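Jarkadell Station Software, Set-up Guide
Section 6: Teaching the planner to sort markers
Revision: July 2026

Sections 4 and 5 got the arms moving. This section gets them moving for a reason. You will set up the perception service, tell the planner what a marker is and where it belongs, and run the Heywood sort routine from start to finish. Allow a morning. The first half goes quickly and the second half is mostly thresholds.

Before you start

You need both arms homed, all cameras listed as "live" on the status page, and a completed hand-eye calibration from Section 5. If you skipped calibration because the arms looked fine, go back and do it. The arms always look fine. They look fine right up to the moment they pick up a piece of table.

You also need the Zesico perception package, installed on the same machine as the planner. Running it across the network is supported in the sense that we will answer your email.

6.1 Start the perception service

1. Open a terminal and stop anything already using the cameras. The service will not share, and its error message when asked to share is "unknown".

2. Start the service with the station profile you saved in Section 3. The port is 1034 unless you changed it. If you changed it, you know why, and we hope you wrote it down.

3. Wait for the line "models loaded". The line before it, "models loading", can sit there long enough to suggest a fault. Leave it alone.

4. Open the viewer and select the left wrist camera. Outlines should appear over every object the service believes in. 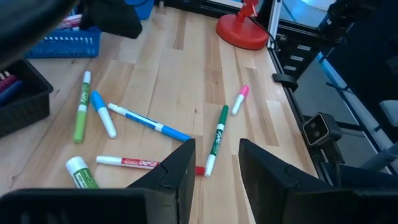 5. Check the outlines one at a time before moving on. Each loose object should have a single outline and a single label. Two outlines on one marker usually means the service has taken the cap and the barrel for separate items, and the planner will cheerfully schedule a trip for each.

6. Open the label list and set "glue stick" to Ignore. Out of the box it is filed under "marker, wide", a category we regret.

7. Set the self mask. The wrist cameras see their own gripper fingers at all times, and without the mask the planner treats them as two obstacles that follow it everywhere. Choose Mask, then Auto, then open and close the gripper fully once while it records.

Note: If you change the fingers, record the mask again. An old mask fits new fingers badly, and the arm will spend its day avoiding a thin strip of itself.

6.2 Define the bins

The planner does not know what a basket is for. To the planner, a basket is a short wall with a disappointing interior. You have to declare each one as a bin.

1. In the overhead view, click inside the rim of a basket and choose Declare Bin. The software fits a box to it. Drag the corners if the fit is poor.

2. Give the bin a name. Avoid "bin". You will have more than one and the log prints nothing else.

3. Set Accepts to the labels you want in it. A bin that accepts everything is allowed, but it makes for a short demonstration.

4. Set the upright check. With Require Upright turned on, a basket lying on its side is dropped from the plan until someone rights it. With it turned off, the arm will deliver markers to the side wall with great care.

5. Repeat for each basket, then choose Save Layout.

Caution: Moving a basket after saving does not update the layout. Turn on Track Bins if people in your lab like to tidy.

6.3 Set up two-arm planning

Both arms reach the middle of the table, so both arms will want the middle of the table. The Eltlow scheduler decides who gets it.

1. Open Scheduler and set Mode to Shared Zone. The other mode, Free, is for stations where the arms cannot touch each other. Yours can.

2. Draw the shared zone in the overhead view. Make it larger than seems polite. The scheduler measures from the wrist, and cables stick out further than wrists do.

3. Set Handover to Allowed if you want one arm to pass a marker to the other. Leave Grip Overlap at its default. This is how long both grippers hold on together, and when it is too short the marker goes to neither.

4. Set the lock timeout to 2000 ms. At 1000 ms the arms give up waiting on each other so readily that they take turns backing out and no work gets done. It does look very courteous.

5. Run Dry Plan. Nothing moves. The overhead view draws both paths, and any crossing inside the zone should be marked with a wait.

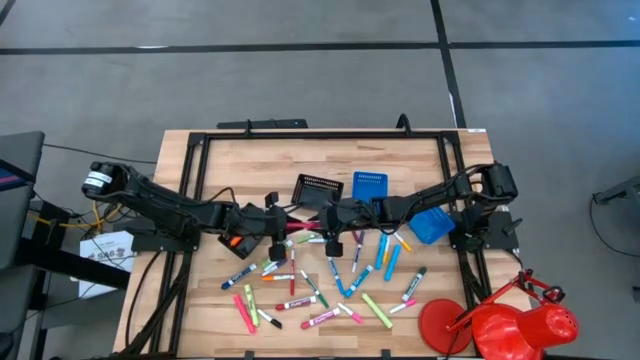 Figure 6-2. Both arms working over the shared zone, head-camera view.

6. If Dry Plan reports "no feasible order", remove a few markers from the densest part of the pile and run it again. The scheduler tries every order it can think of, and a crowded table gives it a lot to think about.

Caution: Keep one hand near the stop button on the first real run. The simulator agrees with the planner about everything, which makes it a poor judge.

6.4 Tune the basket approach
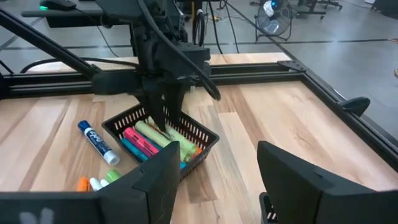 Reading time: 2 minutes

Loose markers on a flat table are the easy part. A basket that already has things in it is where most stations lose their composure. The depth readings are patchy between the barrels, the mesh wall confuses the edge finder, and every item leans on every other item. Go through these settings in order.

1. Set Approach to Vertical. Angled approaches are faster and catch the rim.

2. Set Wall Clearance wide enough for the open fingers plus a little extra. If you type a value smaller than the finger width, the software accepts it without comment. A warning is planned.

3. Turn on Contact Stop. The arm will halt its descent when the motor load rises above the threshold. Start low and raise it in small steps until the arm no longer stops at the first brush against a barrel.

4. Set Pile Order to Top First. The planner will prefer items with nothing lying across them. When it cannot tell, it guesses, and the guess is printed in the log with a question mark.

5. Assign one wrist camera as the observer. With Observer on, the idle arm parks where its camera can see the basket and feeds that view to the working arm. Check that the parked pose leaves the basket mostly clear of the observer's own fingers.

6. Run Single Pick, Repeat Off. Watch one full cycle before you allow a second.

Note: Highlighters and dry-erase markers share a grasp profile by default. If one kind slips and the other holds, split the profile under Grasp, Advanced and tune the finger force for each.

6.5 When it stops

Error 1179, "target lost". The service saw the marker, planned for it, and then could not find it again. Usually the arm is standing in front of it. Raise Observer Priority or move the parked pose.

"Bin refused". The label is not in that bin's Accepts list. Check spelling. "Lt blue" and "light blue" are different colors as far as the software is concerned.

"Lock held by other arm", repeated. One arm has stopped inside the shared zone and kept its claim. Clear its fault first, then choose Release Zone. Doing it the other way round sends the healthy arm straight in to visit.

"Unknown". See 6.1, step 1.

Save the profile under a new name once a full sort has finished without help. Section 7 covers recording runs and replaying them, and it expects a saved profile to be there when you arrive.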